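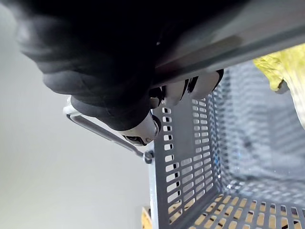

Introduction to Service Robotics
Handout 6: Notes from the open day at Masto

These notes cover the morning visit to the Masto workshop in May. Read them before the seminar and bring your own notes from the floor. If you missed the visit, you can still do the written task at the end.

The shopping demonstration

The set-up was a small piece of a greengrocer's: a tiered wooden stand, a shopping basket and a robot with two arms. One hand deals with the vegetables and the other looks after the basket. Gun-woo Do ran the session and Shahla Ahmadpour took questions.

Masto calls the control software Vendia. It splits the job into stages: find the item, reach, close the hand, lift clear of the bin, move over the basket, let go. Each stage has its own test for "done", and the robot doesn't start the next one until the test is met. Copy the stages into your notes, as we will use the same names for the rest of term.

Holding the basket

Most groups wrote a lot about the vegetables and very little about the basket. Please go back to it. A basket on wire handles swings when the arm moves, and it swings differently once there is weight in it. The controller has to know where the opening is at the moment of release. Shahla said the team had spent longer on this than on any single vegetable.

A padded hand helps with a thin metal handle. The padding gives a little, so the fingers do not all have to meet the bar at the same angle. The cost is that the bar can turn inside the grip, and a heavy item dropped near one end of the basket will make it do so.

Picking up the item

Vegetables are awkward for three reasons we have met already in Handout 4: no two have the same shape, they touch each other in the bin, and many bruise. Add wrapping to the list. Thin plastic slides over the leaves under it, so a hand may have a good hold on the film and a poor one on the cabbage.

The napa cabbage is worth looking at in detail. The hand has it by the leafy end, with the heavy base hanging down towards the level of the basket rim.
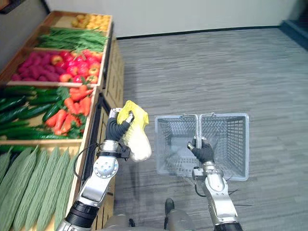
Nisha Sisodia asked whether it would be safer to take a cabbage by the base, where it is firm, and accept a longer turn of the wrist before letting go. Gun-woo's answer was that both can be made to work, but the base is often buried against its neighbours in a full bin.

Training data

The figure given in the talk was 4,000 recorded attempts, of which 3,101 were kept for training. Bad grasps were not thrown out if the robot recovered by itself.

Written task

Choose one stage from the list above. Write one page on how it could fail and how the robot would find out. Hand it in to Bořivoj Šimek's pigeonhole before the seminar.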